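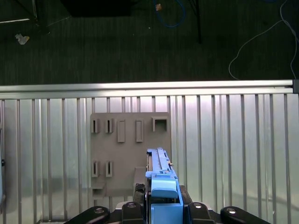
A blue plastic tool held upright at a gray mounting board.

Features > Workshop > Hand Tools

The tool rack gets its turn

By Gemma Yeoman

Most people who set up a workbench spend their money on the tools and hang them on whatever is left over. A row of nails will do it, or a coffee can. At Sorar, a small repair shop that fixes hand tools and sewing machines for the neighborhood, the screwdrivers lived in a drawer for years, and the drawer was where they got chipped.

The shop moved to a bigger space in May, and the owners decided that anything used daily would go on a board at the bench. They had 200 tools to find a place for and one long wall. It took them most of the summer, and they are still moving things.

The idea is old. A board holds the tool in the same spot every time, so the hand learns where to go. What has changed is how many kinds of board a shop can buy, and how much people argue about them. Pegboard is the cheapest and the hooks fall out. Slotted panels cost more and carry more weight. Boards with raised fittings are fussier, as each fitting suits certain shapes and refuses others.

Sorar tried all three. The pegboard went first. The shop kept slotted panels for the heavy items, such as mallets and clamps, and put smaller boards where people sit to work. The small boards are Kusuma's, a maker that sells them blank or with fittings already on.

Color turned out to matter more than the owners had planned for. They had chosen gray for the small boards to hide grease. A bright plastic handle shows up well against it, and black handles are harder to pick out at the end of the day. Some of the older black-handled drivers now have a band of tape around them. It looks bad and works fine.

Long, narrow tools are the hardest to store. Laid flat, they roll or get buried. Hung from the top, they swing when someone bumps the bench. The shop likes to keep them upright with the heavy end down, and a tool with a wide lower end and a slim tip suits that. One with its weight at the top needs a second point of support, and that uses up another place on the board.

Anything that sticks out from the side of a tool is a separate problem. A tab or a clip will catch on whatever is next to it. Sorar leaves a finger's width on that side, and more if gloves are worn. This cost them several places on the first board, which had been planned on paper with every tool drawn as a plain rectangle.

The floor was another decision. Carpet is an odd choice for a workshop, and people in the trade will tell you so. It is hard to sweep and it holds metal filings. It is also kind to a dropped tool and to the knees of whoever goes looking for it. Sorar has hard floor by the grinders and carpet in the back room, where the work is mostly taking small things apart.

The whole wall cost the shop $3,458, with more than $800 of that going to fittings bought after the first layout failed. Atby, the hardware store down the street, took back the unused pegboard hooks.

For a home bench the bill can be much smaller. Start with one board and the tools you used this week. Put the ones you reach for most at elbow height. Leave a few places open. Don't trace outlines around anything until it has stayed where it is for 2 months, or you will be painting over them.

Sorar plans to do the sewing machine parts next. Those are in jars for now, on a shelf above the door.

Filed under: Benches & Storage, Small Shops

Prumivlow Magazine | Contact the editors | © 2024 Prumivlow. All rights reserved. | Back to top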